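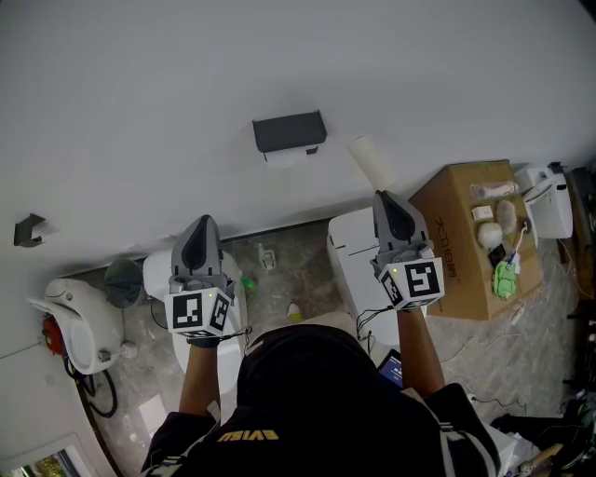
Bathroom and Kitchen Tips I Picked Up at a Robot Open Day

Posted in: Cleaning & Tidying

So I spent an afternoon in March at the Gultel open day over in Limcombe, and I came home with a notebook full of cleaning notes (my family thinks this is very funny). I went for the robots. Gultel is the outfit teaching them to do chores, and before a robot learns anything a person has to do the job over and over with a pair of hand-held grippers, one per hand, while cameras and sensors record all of it. The board by the door said 2,714 recorded chores so far, 953 of them in bathrooms. That's more bathrooms than I've managed in my whole life, and I have three kids!

They let visitors have a turn with the grippers, and wow, it's hard. You only get two stiff jaws to work with, so every lazy habit you have at home shows up right away. I asked a million questions and these are the ones that ended up being useful.

Clear the floor before you clean anything

The demonstrators were very firm on this one. Everything that doesn't live on the floor goes into a cardboard box, the box goes over to one side, and only then do you start wiping. I used to move the shampoo bottles, wipe, move them back, wipe again. With the box I'm done with our small bathroom before my coffee gets cold. Any old box will do, but pick one with low sides so you can see what you've got in there.

Park things where your hand already is

When you can't grab five things at once you start to notice how much walking you do. Spare toilet paper belongs within reach of the seat, the brush next to the bowl, the cloth on a hook by the sink. I moved one hook about a foot to the left when I got home and I'm a little embarrassed by how happy it's made me.

Hold soft packages by the seam

Squeeze a pack of wipes or a bag of cotton balls in the middle and it slides right out, with grippers or with wet fingers. Take it by the sealed end. Same goes for frozen peas, by the way, and those floppy refill pouches of hand soap.

Picking up a tipped cup

My favorite part of the day! Light plastic cups roll away if you poke at them from the side. What you want is one jaw inside the rim and one outside, a gentle pinch, then turn your wrist. It took me four tries. I've been doing it with my fingers at home ever since when I clear up after a party, and you can get three or four cups in one hand that way, rims together.

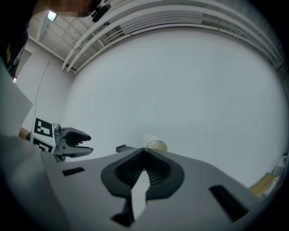 Two of the hand-held grippers, with a plastic cup lying on its side.

Slow down at the end

You'd think the grabbing would be the tricky bit, but most of my mess came from letting go. The rule they gave us was to touch down first, stop, and then open. I tried it with the glasses on our top shelf and the clinking has pretty much stopped.

Set a timer, and quit when it rings

Each practice round was 60 seconds, one small job and then a break. I do this with the junk drawer now. One round, a handful of stuff sorted, drawer shut. My first drawer took eleven rounds spread over a few evenings and I never once got grumpy over it, which for me is saying something.

If you want to go

The Limcombe place does visits a few times a year, and there's a smaller one in Drerden that I haven't been to yet. I was number 71 on the sign-in sheet by two in the afternoon, so go early, the turns on the grippers fill up quickly. Wear sleeves you can push up. Parking is on Cárdenas Street behind the bakery (get the cheese rolls). Kids were welcome when I went, and the staff were lovely about questions.

Next up on the page: getting candle wax out of a tablecloth, which three of you have now written in about. I'm still testing the ice cube method against the iron and brown paper one, and I've run out of old tablecloths.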